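Sorters and packers wanted — sheet masks and sachets, Brukstead

Evening and daytime spots, start in November, paid by the hour

We sell skincare odds and ends in mixed bundles. Sheet masks mostly, plus the little sample sachets that go in as extras. Stock comes to us all jumbled up and has to be sorted by kind before anything can be bundled. Last month 3,426 masks came in and we got 2,296 of them sorted and out the door. So we need hands. Soon.

What the work is

Sitting at a desk with a pile. Pick up a packet, look at the front, look at the back, put it on the right stack. Same design together, all facing the same way. Sachets get kept apart from the masks, they slide under everything and then get missed. When the pile is gone you get another pile.

Check as you go:
Seal along the top edge, both corners
Any dents or creases going into the mask itself (a bent corner is fine)
Date on the back. Anything short dated goes in the reject tub
Printing you can read. Smudged label, reject tub

Winter masks are the bulk of it right now, the silver foil ones. They are slippery. A stack over a hand high will go over, so start a second one.

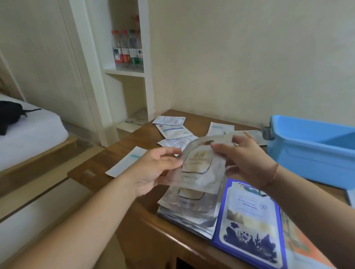 Lorna Gillies: I did this last winter and would say the foil ones are the easy part, you get quick at those. It's the sachets that take the time. Tiny print and half of them look alike till you turn them over. Bring your reading glasses if you have them. I'd do it again, it's quiet and you can listen to something while you work.

Thanks Lorna. Yes, headphones are fine, one ear please so you can hear the door.

Who we're looking for

Anybody careful. No experience needed, we show you on the first shift and you work next to someone till you're happy. You should be able to read small print, sit for a couple of hours, and tell one shade of blue from another — more of the designs are blue than you would think. Clean dry hands. No hand cream before a shift, it leaves marks on the foil and customers do send them back.

If you've done retail, mail room, pharmacy shelves, anything like that, say so. Its not required.

Hours

Two shifts, 9 to noon and 5 to 8 in the evening. Pick one or do both on differnt days. We ask for 3 shifts a week at least. Less than that and you spend half your time remembering where things go. Tell us up front about any weeks you can't do and we'll work around them.

Pay

Hourly, same rate for everyone, paid every two weeks. We don't do piece rate. Tried it, too many bad seals got through. First shift is paid like the rest. Leftover and short dated masks can go home with you if you want them.

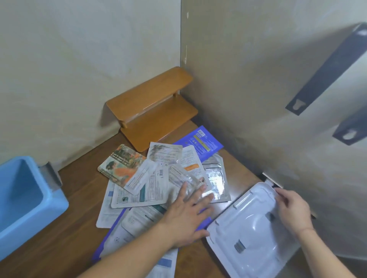
Page last changed: November, 4:40 pm (hours updated, D. Shearer)

Where

Upstairs from the Grurer shop, side entrance, ring the lower bell. Small rooms, plain desks against the wall. Street parking is hit or miss in the evenings. There are stairs and no elevator, sorry — if that's a problem ask about taking sorting work home, we do a bit of that for people who live close by.

Desk rules, short version: drinks stay off the desk, scissors stay off the desk, and don't mix two deliveries. Finish one pile first even if it's boring. If a packet doesn't match anything, put it to one side and ask at the end. Please don't guess.

There are 1,677 pieces waiting from the Ruker delivery alone, all mixed, so the first people in will start on those.

How to apply

Write to Davina Shearer by email or drop a note in at the shop. No resume needed. Just tell us:
Your name and a phone number
Morning or evening shift
When you could start
Anything we should know (allergies to fragrance especially, packets do leak now and then)

We call people back in the order they write. Short chat, then a trial shift. Positions stay open till filled, and if the page is still up we're still looking.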